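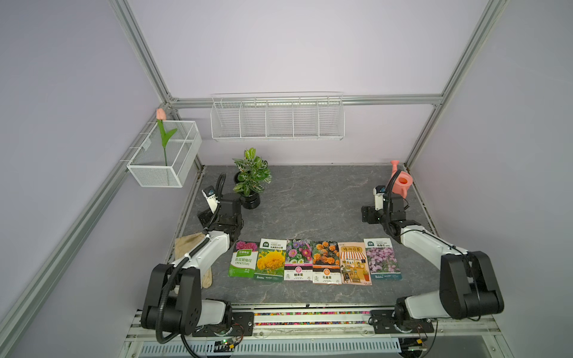 Sorting the seed packets, and what the backs tell you

2 Jun 2022

I keep more seed than I can sow. Most of it arrives in swaps, a fair share comes in multipacks bought for the sake of one variety, and the rest is left over from previous years with the top folded down. Once a year I go through the lot, decide what can still go in, and throw out what can't. It takes an evening if the packets are in order and most of a weekend if they aren't.

This year they weren't. The old system was a single row, front to back, by name. It fails as soon as you have packets in more than one alphabet, and a good part of my flower seed is in Chinese packets. I had been filing those at the end under "other", where they stayed until it was too late to sow them.

The new system goes by sowing window first and by name second. The name only has to be readable by me, so each packet gets a strip of paper tape with the English name, the sowing months and the year I got it. Pencil on the tape. Ink smears when you handle it with damp fingers, and felt pen fades in a bright room.

What is on a packet

The front of a flower seed packet is mostly a photograph, and the photograph is of limited use. It gives you the colour, more or less. It tells you nothing about height, because the flower is shown close up, and nothing about when to sow. For filing purposes I ignore the front and turn everything over.

The back is where the work is. On the sort I buy, the name is set large across the top and the rest of the panel is small print. A sunflower packet is the easy case, as 向日葵 is a name you learn quickly and it is usually the biggest thing on that side. For the others I use a phone translator, one paragraph at a time. Doing the whole back in a single go gives nonsense, as the software runs neighbouring columns together.

Coloured borders help more than I expected. I have teal, orange and pink ones, and with a bit of practice you can pick a packet out by its edge when it is half under another. I did consider filing by border colour. The trouble is that the colour belongs to the printer's design and has no fixed connection with the plant or the season, so two things to be sown months apart can look like a pair.

Barcodes and QR codes I leave alone. Of the codes I tried last year, 3 opened a page, and each was a shop front with the item sold out.

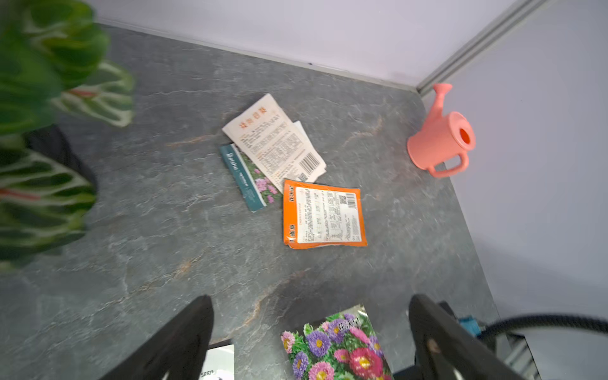
Sorting order

I work on the hard grey counter next to the prayer plant. The light is even there, and a spilled seed can be found again, although the veining in the pattern hides anything small and pale. For fine seed I put a sheet of dark paper down first.

1. Everything comes out and is laid in a row. At this stage I am only looking for splits and open tops. A split packet goes straight into a glassine envelope with its own label.

2. Turn each packet to the back and find the sowing months. If the months are given for several regions, take the coldest one. My site is exposed and spring is late, so the mild-region dates are of no use to me.

3. Make three heaps: sow now, sow in July, hold. Heaps are fine here. I used to line these up too and it doubled the time for no benefit.

4. Check the year on anything in the hold heap. Sunflower seed that has been kept cool and dry gets a germination test before I give up on it. Small-seeded annuals that are past their date go on the compost.

5. Tape, pencil, file.

The germination test

Aatos Tuominen, who swaps seed with me by post, does his tests with 100 seeds, as the official method would have it. I don't have 100 of anything. I use 30 where the packet allows it and 9 for the larger seed, on damp kitchen roll in a closed tub, checked daily once the first root shows. Nine is a poor sample and the result should be read as dead, alive or doubtful. For deciding whether a packet deserves a pot, that is enough.

If the result is doubtful I sow twice as thickly and thin later. If it is dead I keep the packet for the label information and throw the seed out.

Storage

The filing box is a Kodia drawer insert with adjustable dividers, bought second-hand. It is slightly too shallow, and tall packets stand proud of the sides by a finger's width. 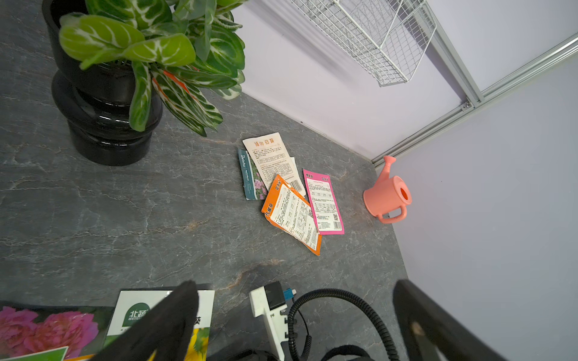
I have got round that by tilting the dividers backwards, which costs a little capacity and makes the tape labels easier to read from above. A deeper insert exists but it doesn't fit the drawer.

Inside the box there is one sachet of silica gel per section, dried out in the oven every few months. Turkov's old leaflet on seed keeping recommends rice in a cloth bag. I tried it for a season next to a cheap humidity meter and the reading hardly moved. Silica gel brought it down by the next morning.

Tools stay out of the box. The tape, pencil, tweezers and glassine envelopes live in a tin on the shelf above. The small coral-pink watering can gets used for seed trays only, as its capacity is hopeless for anything with roots. The prayer plant gets its water from a jug.

I also keep a spreadsheet, which is the part of this I would recommend least. It stands at 3,767 rows, going back to when I logged every single sowing, and I consult perhaps one column of it. If you are starting now, record the name, the source, the year and the test result, and leave the rest.

Still to do: two packets from the Vigfúsdóttir swap with no readable date, and a bag of mixed annuals from Skokow that I haven't opened. The mix will go along the fence without a test. The undated ones are on kitchen roll as of this morning.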